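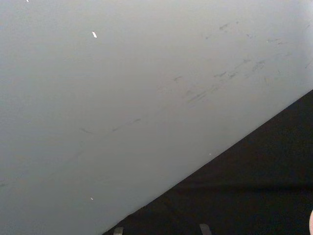 Dark scuffs on a pale grey panel, most of them running the same way as the edge.

Getting scuff marks off a pale board

Pale worktops and shelf boards show every rub. Many of the dark lines people take for scratches are deposits left by something dragged across, and those will usually come off.

Run a fingernail across the mark first. If the nail catches, the surface is cut and no amount of rubbing will help. If it slides over, carry on.

Wipe the board with a damp cloth and a drop of washing-up liquid, then dry it. Go over what is left with a clean white pencil eraser, following the direction of the mark. Short strokes are best. Brush the crumbs away as you go - they smear if you lean on them.

For stubborn streaks, use a paste of bicarbonate of soda and water on a soft cloth. Try it in a corner first, as it can dull a gloss finish. Rinse twice.

Raili Pelkonen wrote in to say she follows this with very fine wet-and-dry paper, 2000 grit and then 4000, on solid boards only. Keep it well away from anything painted or with a thin top layer.

Felt pads under trays and small appliances will save you doing it all again. Salgate sell them in packs of 50. Change them when they go hard or pick up grit.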